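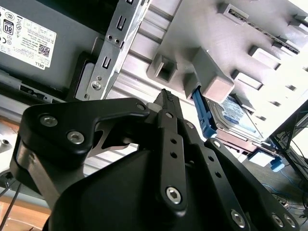

Week 4: Getting Inside the Desktop

Hi all. These are my notes to go with Tuesday's bench session, typed up a bit more neatly than what I scrawled on the whiteboard. If you were there, skim them. If you missed it, read the whole thing before you come to the lab, and please don't start with the screws! Everybody wants to start with the screws.

Before you open anything

Shut the computer down properly from the menu, then pull the power cord out of the wall and out of the back of the case. Both ends, please. Then hold the power button in for a few seconds. Sometimes a fan gives a little twitch when you do this and sometimes nothing happens at all, and either way you've let some of the leftover charge drain off.

Lay the machine on its side on the gray mat, clip on your wrist strap, and clip the other end to bare metal on the case (painted metal doesn't count, and I will come over and check). Get a Josex tray from the shelf by the door. They have 6 compartments, and I'd like you to use them in the order you take things out, left to right, so that putting it all back is just a matter of working right to left. I've tried muffin tins, egg cartons and masking tape over the years and the trays are still what I like best.

The power supply

Most of the desktops we have in the lab are Dells, so that's what I'll talk about. The power supply is the gray metal box tucked into a corner of the chassis, and it has a white label stuck on its face. Read the label first. I know it's tiny print. Use your phone to zoom in if you have to, I do.

What I want in your lab notebook from that label: the maker's name, the input voltage, the total output in watts, and the efficiency mark if there is one. The efficiency mark is the little logo with an 80 in it. It means the supply was rated to turn at least 80 percent of the power it draws into something the computer can use, at the loads they test it at, with the rest going off as heat. There are fancier grades named after metals, bronze and silver and gold and so on, and you'll read about those in the Welerby packet, pages with the yellow corner.

A lot of labels have a small square QR code too. Scan it if you're curious, but don't expect too much. On some supplies you get a string of letters and numbers that means something to the factory and nothing to us. Copy it down anyway if it comes up, it's handy when you're ordering a replacement.

One rule that isn't up for debate: we don't open the power supply itself. Ever. The case comes open, the supply stays closed. There are capacitors in there that can hold a charge long after the cord is out. If you think one is bad, we swap the whole unit.

Brackets, cages and other sheet metal

I think this is the part people rush past, and it's where most of the skinned knuckles come from. The inside of a desktop is mostly structure – folded metal and molded plastic whose whole job is to hold other things still. Have a good look at it before you reach in.

The long silver bracket with the slots in it is thin sheet metal, and the slots keep it light and let some air past. Run your eyes along it and find where it's fastened before you pull on anything. If a bracket won't budge, there is a screw or a tab you haven't found yet. It is never, ever because you need to pull harder.

The drive cage is the big gray plastic piece with the raised frames and square openings molded into it. Plastic cages flex a little, and that's fine, but the tabs on them get brittle with age and I've snapped more than I'd like to admit. Press the tab, slide the part, and listen for the click. If you hear a crack instead, come and find me, no hard feelings.

The ribbed panels are ribbed on purpose, by the way. Take a sheet of notebook paper and try to stand it on its edge, then fold it like a fan and try again. Same idea! The ridges stiffen a thin sheet without making it any heavier.

Screws

Okay, now the screws. Case screws and drive screws look almost the same and they aren't. Force the wrong one in and you'll chew up the threads. Turn it backward first until you feel it drop into the thread, then tighten. Snug is enough.

Use the Kivamix driver with the magnetic tip for anything deep in the case, and the short stubby one for the outside.

For next time

Finish the label notes for your machine. Then make a pencil sketch of the inside of the case with the power supply, the drive cage and at least one bracket marked on it, plus an arrow showing which way you think the air moves. It doesn't have to be pretty. The whole lab is worth 100 points and the sketch is 30 of those.

Reading: the Mwakyusa chapter on cases and cooling, up to the part about fan sizes. You can skip the tables.

Open lab is Tuesday after class in room 1526. Bring your notebook, and tie your hair back if it's long.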